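Talk notes: Two arms, three bowls and a lot of grit
Garkex open evening, workshop at Pleltanwood, 25 minutes plus questions

Start

Don't open with the big promise. Ask who has bought something that said "household robot" on the box. Wait for hands. Ask who still uses it.

Say where I stand: I have spent two winters on this build with the rest of the bench and I still wash up by hand. I like the machine. I don't believe most of what gets said about machines like it, including some of what we wrote on our own poster.

What it cost

3000 pounds so far, almost all of it on the arms, and those were second-hand. The control software is Vumov, with our patches on top. The finger pads came from Sriwong and have been changed twice. Leave the price up for a moment. People will do the sum against a dishwasher without any help from me.

Why bowls

They nest, which sounds like nothing. A nested bowl gives the gripper a thin rim to find and very little room to get a finger in. Get the tilt wrong by a little and the one underneath wants to come too. Plates and bread rolls make nicer demos and teach you less.

Go slowly through the next three and let people look at the fingers.

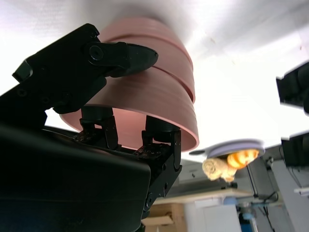
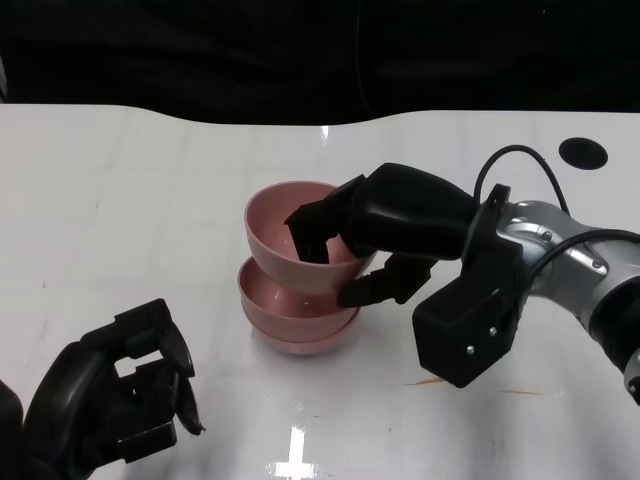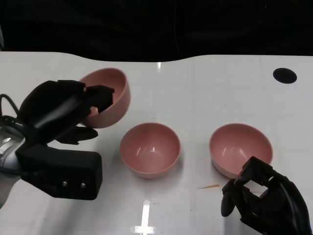
What to be doubtful about

One finger inside the rim, one outside. That grip was our choice. The arm did not work it out, and if anyone in the room says "it learned to", stop and correct them — politely.

A photo of a bowl in the air tells you the bowl was in the air. I have sat through talks where that was the whole of the evidence. Ask for the log. Ours has 1260 attempts in it, good and bad, and anyone can read it on the bench laptop afterwards.

Shiny white tables. Overhead lights bounce straight off them, and I would not choose one again. Matt grey next time, if we can agree on it (we won't).

Dirt. Look at the lower fingers in the close view, the brownish specks on the plates. Every tidy render of a gripper leaves that out. Cleaning is a job and it belongs in the hours you quote.

Where we are with it

91 hours of bench time on stacking alone. Still to do: cable routing at the wrist, a proper stop button within reach of the door, and a second set of pads.

Hand round the old pads here. Get them back before the tea break.

Questions

If asked about cooking, say no. If asked when it will be ready, ask them what for.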